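Jerseys, finally

OK quick one because I have to be back out the door by 4 and the dryer is going.

I have been putting off the sports bins since January. Three of them, the big Pelledby ones with the lids that never click on all four sides. They lived at the bottom of the hall closet and every time I opened the door the top one slid out and got me in the shin. Monday I'd had enough. Dragged all of them into the den and tipped them out on the floor.

Big mistake doing all three at once. Do one bin. Fold it, finish it, then get the next. I didn't, and for two days we had a path through the den about as wide as one foot.

What was in there, in no particular order — soccer socks, the swim team hoodie, shin guards (where were those in the fall when I bought new ones?), a single baseball cleat, Marcus's old rec league shirts, and the Bulls stuff. So much Bulls stuff. Marcus got it from his uncle Dwayne Begay, who went through a phase of giving everybody in the family Bulls gear for every birthday, no matter where they lived or what they watched. I don't even follow basketball and I own a Bulls hat.

My old way of doing jerseys was to fold in thirds and stack. Doesn't work. They're slippery, the stack leans, somebody pulls from the bottom and it's over. My friend Rochelle Zamora told me to roll them, she rolls everything, she rolls dish towels. Tried it. Rolling is fine for the T-shirts but with the mesh ones they un-roll themselves in the drawer overnight and you're back where you started.

So now it's a flat fold, filed standing up. Lay it face down, sides in to the middle, then up from the hem in three. Letters end up on the front so you can tell what you've got without digging. The shorts are harder. Waistband fights you. I do one leg over the other, tuck the point in, then fold down from the top twice. Not pretty but it stands.

One thing that helped a lot was getting off the kitchen counter. Too slick, everything slid around. A surface with some cloth on it grabs the fabric a little and the sleeve holes stay where you put them. Wish I'd figured that out about 8 loads ago.

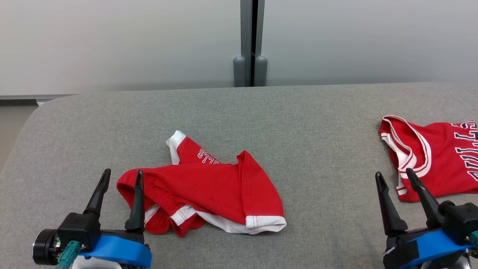 Last updated: Monday, 9:38 pm

Red on gray, easy to see what you're doing at least. The Bulls pile got its own session because of the white trim. I have ruined white trim before. There was a school shirt a few years back that went in with a new red towel and came out the color of a shrimp, and I've been nervous ever since. So reds go alone now, cold, inside out, no softener. Softener is bad for the stretchy stuff anyway, or that's what Kenji Nakamura said and he coached for years so I'm going with it.

Hang dry if you can. I know, I know, I said the dryer is going, that's towels.

Also check the lettering before you fold. The thick printed kind will stick to itself if you put print against print and then shove it in a hot closet all summer. Found that out with a rec league shirt, the number peeled half off onto the other side. I put a sheet of tissue between now for the ones we care about. For the ones we don't care about, whatever.

On sizes. I have been lying to myself about sizes. I went through the whole floor and made him try things on, which took forever and involved a lot of sighing, and anything that showed belly went straight in the bag. He argued for a couple. I let him keep one as a keepsake, too small, doesn't matter, it goes in the memory box with the baby shoes. The rest is going to his cousin, who is two sizes down and will be thrilled, or will at least pretend.

Now the drawer. I bought dividers from Stendinetti, the bendy kind you cut down with scissors. They're OK. The first set I cut too short becuase I measured the outside of the drawer like a genius. Second set fits. One row for tops, one row for shorts, and socks in a shoe box on the left until I find something better. I looked at a nice Whitlock basket but I'm not paying that for socks.

Left in the hall closet: one bin. One! It has the shin guards, the swim bag, and a stack of things that belong to the team and need to go back. If you are a parent from last season and you're missing a gray warmup top, I may have it. Text me.

Things I'd do different next time

Wash first, sort after. I sorted, then washed, then had to sort all over again because of course it all came out mixed up.

Don't start on a school night.

Have the donation bag open and standing up before you pick up the first shirt. If I have to go look for a bag I end up keeping the shirt.

Don't let anybody "help" by putting folded stuff back in the bin it came from. You know who you are.

Somebody asked in the comments last week about labels. I use masking tape and a marker. I had good intentions about the printed ones, even bought a roll of 200, and it's still in the junk drawer with the plastic on. Tape comes off clean and I change my mind too much for anything permanent.

Next up is the coat situation, which is worse. There are coats in there from before we moved. I'm going to need a whole weekend and probably a pizza. If anyone has a good way to store snow pants that isn't just cramming them on the top shelf and closing the door fast, tell me, that's my current sytem.

OK that's the buzzer. Towels.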